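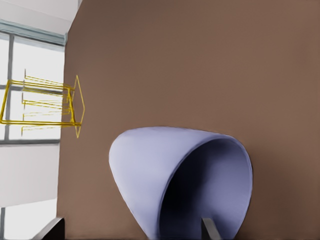
*Simulador del proveedor: la taza y la rejilla amarilla.*

**Robots para recoger tazas en la cocina del comedor: ¿qué va a pasar con el turno?**

Trabajo en el lavado de un comedor de empresa, en Bornness. Somos 6 personas y sacamos 1000 cubiertos al día entre desayuno y comida. La dirección quiere instalar en agosto un sistema de Harura -- dos brazos, tazas, rejilla y poco más -- y nos han enseñado la simulación como si el asunto ya estuviera resuelto. Según ellos, "nadie pierde horas, solo se reorganizan tareas". Ya he oído esa frase en otra empresa y acabé de correturnos.

Lo que pregunto es concreto. ¿Alguien ha pasado por esto? ¿Os quitaron trabajo o os cambiaron uno por otro peor? ¿Y qué pedisteis por escrito antes de que lo montaran?

*mrtxl_lavado*

---

**Aidan Breathnach**

Estuve dos años en una cocina central que puso algo parecido, de Zirnby. Te cuento lo que vi allí, que no tiene por qué repetirse.

Horas no nos quitaron el primer año. Lo que cambió fue el ritmo. Antes uno vaciaba el carro a su manera y hablaba con el de al lado. Después había que dejarle las piezas a la máquina separadas y a su alcance, y eso no figuraba en el puesto de nadie. Acabó siendo media jornada de una compañera, con la misma categoría y el mismo sueldo.

De la simulación me fiaría poco. Mira lo que hay encima de la superficie: una taza y una rejilla. Ni restos, ni cubiertos sueltos, ni un plato pegado a otro. Pregunta qué hace cuando le llegan 11 tazas amontonadas y quién responde de las que se rompan.

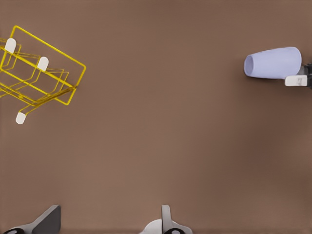
## Lo que yo pediría por escrito

- Quién prepara las piezas para el robot y con qué categoría.
- Quién lo para, quién lo vuelve a arrancar y si ese tiempo cuenta como trabajo.
- Una prueba con vuestra vajilla, sucia, en hora punta y con el turno delante.
- Que los registros del sistema no se usen para medir a las personas. A nosotros nos sacaron una gráfica de "esperas" y las esperas eran nuestras.
- Qué pasa con las bajas y las jubilaciones. Ahí es donde se nota: no despiden, dejan de cubrir.

---

**fragkou_norte**

Pues yo encantado, que se quede él con las tazas. La espalda no te la devuelve nadie.

---

**mrtxl_lavado**

Gracias, Aidan. Lo de no cubrir bajas no lo había pensado y ya tenemos una compañera que se jubila en otoño. Pedí la prueba con vajilla sucia y me han dicho que "está prevista en una segunda fase" -- sin fecha, claro. Lo llevo a la próxima reunión con la lista tal cual.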